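Hurard opens its simulation lab to the public for an afternoon
9 Nov 2022

Hurard has been teaching robot arms to do kitchen work since last August. Last week the company let visitors in to see how it goes. Most of the teaching happens on a computer, in kitchens that have never been built, and the open day was set up around two large screens and a row of folding chairs.

The engineer who ran the demonstration has been with the project from the start. We talked between sessions, next to the coffee table, and again after the last group had gone.

"People come in expecting a machine that cooks dinner," she said. "I tell them at the door that we're working on picking things up and putting them down. Some of them look a little let down, but they stay."

The kitchens come from a scene library called Dristorex, which the team licenses and then changes to suit its own needs. There are 40 layouts in use at the moment. Counters move, cabinet colors change, and the sink can be on either side of the stove. The arm has to cope with all of it.

"If you train in one kitchen, you get an arm that knows one kitchen," the engineer said. "We did that the first summer. It was very good in that kitchen."

Visitors were shown a set of runs with a frying pan on the counter. The engineer talked over them as they played, stopping whenever someone had a question.
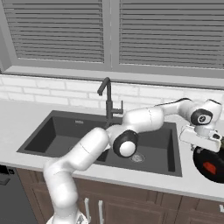

A man in the second row wanted to know why the arm went so slowly near the pan. She said the speed limit is set by hand for now. In a simulation nothing breaks, but the team wants habits that will carry over to a real arm, and a real arm that hits a pan hard is out of service for the rest of the day.

"The sink is harder than it looks too," she told me later. "You have a faucet standing up in the middle of your working space. A person just goes around it without thinking. The arm has to plan for the elbow as well as the hand, and the elbow is usually what gets you."

Each task is run 200 times with small changes before anyone looks at the results. A run that fails is saved and sorted by what went wrong. Dropped objects are the biggest group, followed by what the team calls stalls -- the arm reaches a spot and can't decide how to leave it.

I asked how much of this works outside the computer. She was careful with her answer. The company has a test kitchen at its Kalniņš building, and roughly 10 tasks have been tried there so far. Some went over well. Others had to be sent back.

"Light is a problem, and friction is a problem," she said. "We can set a number for how slippery a pan handle is. Then you buy a pan and the number is wrong."

A partner firm, Hitov, makes the grippers for the test kitchen and had two of its own people at the open day. They took questions about finger shape and grip force, and had a box of worn finger pads that visitors could handle.

The sessions were limited to 16 people each, and the last two were full. The engineer said the team would like to do it again in the spring, probably with the test kitchen included if the insurance can be worked out.

"The kids ask the best questions," she said. "One asked who does the dishes when the simulation is over. I said we press reset."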